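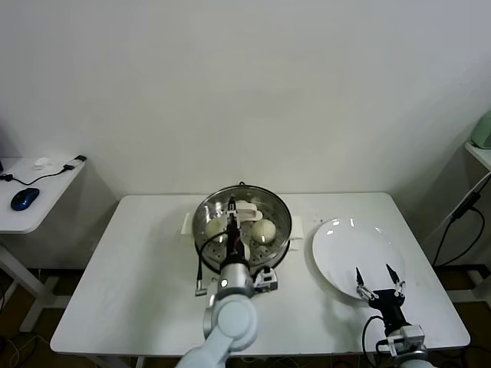
Puesto de registro de Nutwood, con la vaporera y el plato de destino.

Nutwood lleva desde enero grabando demostraciones de manipulación bimanual para entrenar políticas de control. La tarea que ocupa ahora el puesto consiste en pasar panecillos al vapor de la bandeja a un plato. El responsable de datos recibió a esta publicación el 9/5/21 y pidió hablar solo de método.

El conjunto actual, al que llaman Kelero, contiene 2.658 episodios. De ellos, 2.000 se destinan a entrenamiento y el resto a validación y a análisis de fallos. «El número total importa poco si los episodios se parecen demasiado», explica. «Con una posición inicial fija, el modelo memoriza una trayectoria y se pierde en cuanto la bandeja se gira unos grados.»

El protocolo fija bloques de 32 episodios por operador. Entre bloque y bloque se modifican la orientación de la bandeja, la disposición de los panecillos y la distancia al plato. Las variaciones las sortea Rusier, el programa de planificación que desarrollaron en la casa. «Si las elige el operador, acaba repitiendo las que le resultan cómodas. Lo vimos en los primeros lotes y hubo que descartarlos.»

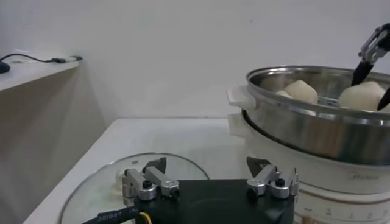

¿Por qué usar un alimento y no una pieza rígida?
«Porque se deforma. Con una pieza rígida basta con cerrar hasta el tope de fuerza. Con masa cocida, la apertura final depende de cada unidad, y esa variación tiene que estar en los datos.»

La sincronización la resuelve Ojo, un módulo que asigna una marca de tiempo común a los vídeos y a las lecturas articulares. La frecuencia de registro es de 20 hercios. El entrevistado admite que se queda corta para estudiar el contacto, aunque la considera suficiente para aprender la aproximación y el traslado. Subirla obligaría a rehacer el almacenamiento y, de momento, no está previsto. 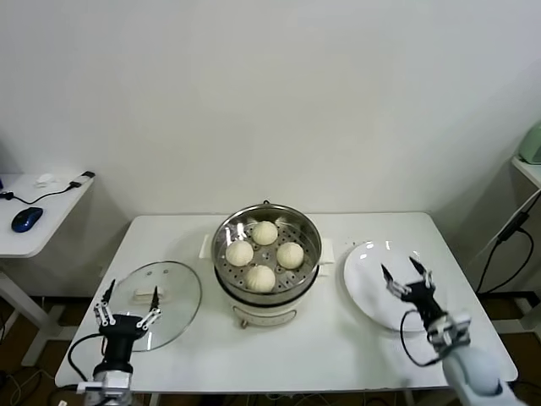 Cuatro panecillos en la bandeja perforada; las dos pinzas, abiertas.

Los episodios fallidos se conservan con una etiqueta propia. Se distinguen el agarre vacío, la caída durante el traslado y el choque con el borde. «Un fallo seguido de una corrección vale más que tres ejecuciones limpias», sostiene. Las pausas largas del operador, en cambio, se recortan: el modelo las aprende como parte de la tarea y se queda parado.

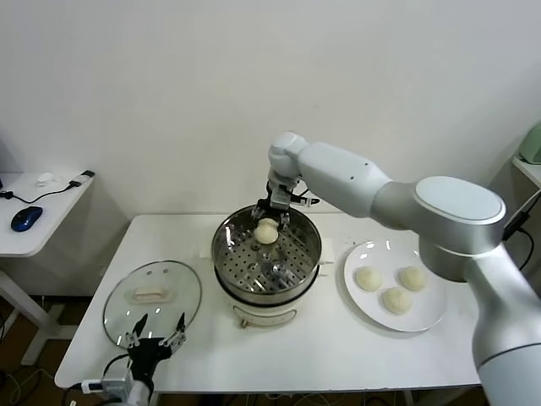
El criterio de segmentación fue lo que más discusiones generó. Cada episodio se divide en aproximación, cierre, elevación, traslado y depósito, y la frontera entre cierre y elevación es la más difícil de anotar. Con el panecillo ya entre los dedos y apenas por encima de la rejilla, y otros tres en el plato, dos anotadores pueden discrepar en varios fotogramas. La regla vigente marca el inicio de la elevación en el primer fotograma con separación visible. «Es arbitraria, pero todos la aplicamos igual.»

La siguiente versión de Kelero añadirá episodios que empiezan con la tapa puesta. El formato de los archivos no cambiará.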